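Plurkero

A small toolkit for getting from a wrist camera to a sensible grasp on soft, floppy household things.

Maintained by Iulian Costache and Teodoro Tejada at Lamadden. Last revised 1 October 2022.

What it does

Plurkero takes color images from a camera at the gripper, works out which parts of the view are likely to be loose items and which are furniture, and hands a short ranked list of grasp candidates to whatever planner you run. It also comes with the episodes we trained and tuned it on, so you can replay everything at your desk without a robot in the room. We love that part. Most of the good ideas in this release came from somebody scrubbing back and forth through a replay at lunch and shouting across the office.

We started on hard objects on tables, like everyone does, and moved to living rooms in August. Living rooms are so much more fun! A mug on a table is a mug on a table, but a blanket on a couch has no fixed outline, often has nearly the same color as what it lies on, and changes shape the moment a fingertip gets near it. Nearly every threshold in the old code had to go.

What is in the release

The perception module (plurkero-see) does the segmentation and the per-pixel "grabbable" score. The ranking module (plurkero-pick) turns scores into candidates. The replay tool (plurkero-replay) steps through recorded episodes and draws whatever you ask it to draw. There is also a thin bridge to Coman, our motion planner, and you can leave it out if you use your own.

The data comes to 118 episodes. Of these, 83 are tidying tasks on sofas, armchairs and beds, and the rest are floor pickups and a handful of odd ones we kept for testing. Each episode folder holds the image stream, joint positions, gripper opening, and a plain text note from the operator. Please read the notes. They are short and sometimes grumpy, and they will save you hours.

Soft furniture and why the segmentation looks the way it does

Our first model treated everything made of fabric as one class. On a beige sofa that meant the seat, the back cushions and anything soft lying on top melted into one big happy blob, and the ranker would cheerfully propose pinching the upholstery. The current model predicts two things side by side: a surface label, and a separate "attached or loose" score. Seams between seat cushions get their own channel too, since a long straight crease looks a lot like the edge of a folded cloth if all you have is a small patch of pixels. 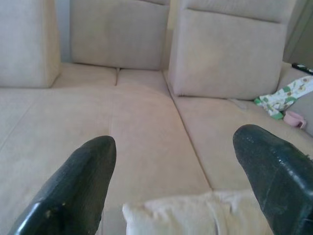 The seam channel made the biggest difference of anything we tried. With it on, the ranker stops offering candidates that straddle two seat cushions, and patterned fabric bunched up against a back cushion gets its own region far more often. Pale items on pale upholstery are still the hard case. If the fold at the top of a white cushion is faint, the boundary can wander, so the ranker widens its margin there and drops the candidate's confidence.

The gripper mask is worth a mention as well. The fingers are in view nearly all the time, and they move, so a fixed mask does not work. We draw the mask from the gripper opening plus a small learned correction, and it updates with each image. If you change fingertips, run the mask calibration again (plurkero-see calibrate-mask). It takes a few minutes and you only do it once per set of tips.

Getting started

Install with pip from the repository root. You need Python 3.8 or later and a GPU if you want to run at full rate. Replay works fine on a laptop, just slower.

Fetch the small sample set first:
plurkero-replay fetch sample

Then open an episode:
plurkero-replay open sample/couch --show seams,loose,mask

Use the arrow keys to step and the space bar to play. Press G to see the ranked candidates drawn over the image. Press it again for the ones the ranker threw away – these are often more interesting than the winners.

Settings you will probably touch

max_candidates is 16 out of the box. Raising it slows the planner down and has rarely helped us.

history is the number of past images used to steady the loose score, and the default is 4. Go lower for a fast-moving arm. Go higher and the score gets beautifully smooth but lags behind when the camera swings.

small_items turns on a second pass for things like remotes, cups and toys. It is off by default. Turn it on if your task cares about them, and expect more false hits on lint and dark smudges.

seam_weight sets how strongly a predicted seam pushes candidates away. If your furniture has decorative stitching, try halving it.

Known problems

Items partly outside the view get a region but a poor center point. The ranker should ask for a camera move in that case, and right now it simply lowers the score. Teodoro has a branch for this and it looks very promising.

Labels on crumpled fabric are inconsistent. Two labelers will happily call the same bundle a towel and a shirt, so we ended up with a single "cloth" class and kept the original guesses in a side file called maybe.csv. Don't train on that column without looking at it first.

Loading very long episodes uses too much memory. Splitting them with plurkero-replay cut gets around it for now.

Cendum logs from older rigs load with joint names in the wrong order. Pass --cendum-names and they come out right.

Contributing

Yes please! Bug reports with an episode attached are the best kind, and new furniture is the best kind of data. Dark leather, wicker and anything with a loud print are thin in the set at the moment. Keep the operator note in plain text, run plurkero-replay check on the folder before you send it, and open a pull request against the incoming branch. Iulian looks after the data side and Teodoro reviews the code.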